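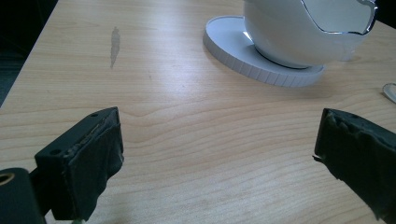 White cup, blond wood table, and a morning of local politics in Clollalville.

So I finally made it to the open day at the Clollalville town hall, and I'm so glad I went! The doors opened at 9 and there was already a line down the steps, mostly people who wanted to hear about the bus route (everybody here has an opinion about the bus route).

Jocelyn Dufour from the clerk's office took our group through the records room first. They keep council minutes going back further than I expected, and she let us leaf through a binder from the year the Catacutan neighborhood voted to join the town. It passed by 60 votes. My aunt still complains about it.

Then came the council chamber, which seats 200 and gets very stuffy. Two of the candidates for mayor were there, Jaime Salgado and Thérèse Leclerc, and they took questions for an hour. Salgado wants a deal with the small Gurnar list before the vote. Leclerc said she'd rather wait and see who wins what, and got a big round of applause from the back rows. I asked about parking and got two very long answers and no parking.

Last stop was the counting room, where you could run a practice ballot through the machine. Mine got spat out because I'd marked two names, whoops.

Parking is $5 in the lot behind the library, so take the bus while we still have one. They're doing it again in May.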